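Woststead Studio 8: check before dance and sound residency
May 20, 2019
Checked by: Signe Engebretsen
With: Meron Wubshet (sound)

Floor
Sprung floor, full walk in socks. OK. One raised seam upstage left, taped. Retape before the open rehearsal.
Marley edges. OK.

Electrical
Portable outlets tested. 13 passed, one failed (cracked casing). Tagged and taken out of use.
Cable runs across the side door. NOT OK. Needs a ramp, ask Ruairí Phelan.
Homemade oscillator boxes, five. Battery only, no check needed. Meron keeps the spare batteries.
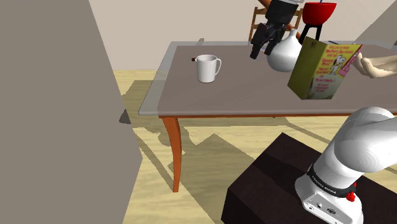
Render: table with mug and jug.

Sound level
Measured 112 dB at the front speaker during the loud section of "Plorau." Too high for dancers working that close. Meron will move the speaker back and we measure again. Earplugs at the door.

Exits and access
Both exits clear. OK.
Sign on the rear exit is lit. OK.
Ramp handrail loose at the bottom bracket. Reported to the building office.

Open items
Cable ramp, handrail, second sound reading. Sosina Gudeta to sign off before the first showing in June.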